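Bustel block-report set: README

What you get in this archive is a collection of reports from people who tried to open a website at home and could not. Each report has a URL, the name of the access provider as the person typed it, a rough region, and whatever the browser said. The archive was put together by Drahomíra Hrnčiar and two helpers from the Brotcombe mailing list.

Please read the part on limits before you put a chart of it on a slide. 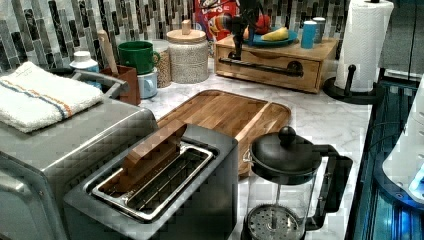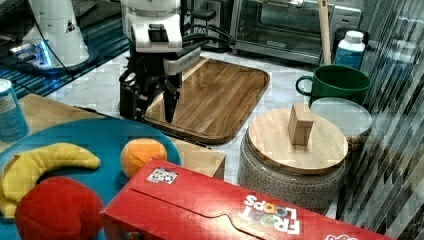 Why it exists

Every time a court or a ministry orders providers to block something, two stories go around within hours. One says the whole net is going dark. The other says only the named pages are affected and everyone should calm down. I have yet to see either side show its work. We wanted a record that a third person could check, and we got part of one.

I was against publishing it in this state. Drahomíra was for it, and she did most of the typing, so it is out.

Contents

reports.csv: the reports, one per line
providers.csv: spelling variants of provider names mapped to one form
orders.txt: notes on blocking orders we could find in public
notices/: the text of block pages, copied by hand or pasted by the person reporting
CHANGES

There are 1000 rows in reports.csv. Yes, that is a suspiciously round number. We stopped accepting reports when we reached it. Nothing happened in the world at that moment to justify stopping, so do not read the end of the file as the end of the blocking.

Columns

id: running number, no meaning
url: as typed, then lowercased
provider: see providers.csv
region: chosen by the reporter from a list of 31
month: month only, by design
symptom: one of timeout, reset, notice, wrong page, other
retry: yes if the person tried again at least 60 minutes later, no if they did not, blank if they never told us
comment: free text, cleaned

The five symptom values were picked before we had seen a single report. "Wrong page" in particular has become a dumping ground. It holds provider notices that people did not recognize as notices, parked domains, hotel login screens, and at least one site that had simply been redesigned.

How it was gathered

A form was posted to the Brotcombe list and later copied to places we did not choose. It went up in June. People filled it in when they were annoyed, and annoyed people are not a sample of anything. Somebody who found the site working had no reason to come to us, so successes are missing almost entirely. You cannot get a block rate out of this file. We have already seen one person try.

Nothing was measured by software on the reporter's side. If a row says "reset," it means a person read an error message and picked "reset" from a menu. Some of them know what that word means.

Šťastný, the script in tools/, removes duplicates. It treats two rows as the same if the URL, provider and month match and the comments are close. It is too eager with short comments. "Blocked again" from two different towns will be merged, and one of them is gone. Run it with --keep-all on the raw form export if you want to see what it ate. You will have to ask for the export, and we will ask you why.

What we think it can be used for

Finding candidate sites for proper testing. Comparing the wording of block notices between providers, which is the part I would defend in front of anybody. Seeing whether a page that no order mentions got reported by people on different providers, as a reason to look closer.

What it cannot be used for

Proving that a given provider blocked a given page. A timeout is a timeout. Servers fall over, and sites that are in the news fall over more often.

Proving intent. Overblocking by a lazy list and overblocking on purpose look exactly alike from the outside. I have opinions about which is more common and they are not data.

Ranking providers. Big ones get more reports by being big. A group calling itself Itudow made such a ranking from an early copy and left out the retry column. We asked for a correction and got a thank-you note.

Privacy

No names, addresses or IP addresses were kept. Comments were read by one person and stripped of anything that pointed at the writer. One reader is a weak check. In small regions, a rare provider plus a rare URL may be enough for a neighbor to guess. If you think a row is you, write to us with the id and it will be dropped without argument.

About the orders file

Treat orders.txt as a reading list. Many orders were never published, and some that were published refer to an annex that was not. Where we had only a news story, the line starts with a question mark. A missing line does not mean there was no order, and a page being in the file does not mean the order was unlawful. Several of them look quite ordinary to me, though others on the list shouted at me for saying so.

License

Use it, copy it, change it. Keep this README with it. If you publish a number from reports.csv, say how the reports were gathered in the same paragraph as the number.

Open problems

providers.csv still has two companies that merged and are listed separately
the retry column is blank far too often
regions were self-chosen, and people on mobile connections were guessing
"other" needs to be read through by hand again

Corrections go to the Brotcombe list with "Bustel" in the subject line. Complaints that the set is biased can go there too, but say which direction, as we have had both.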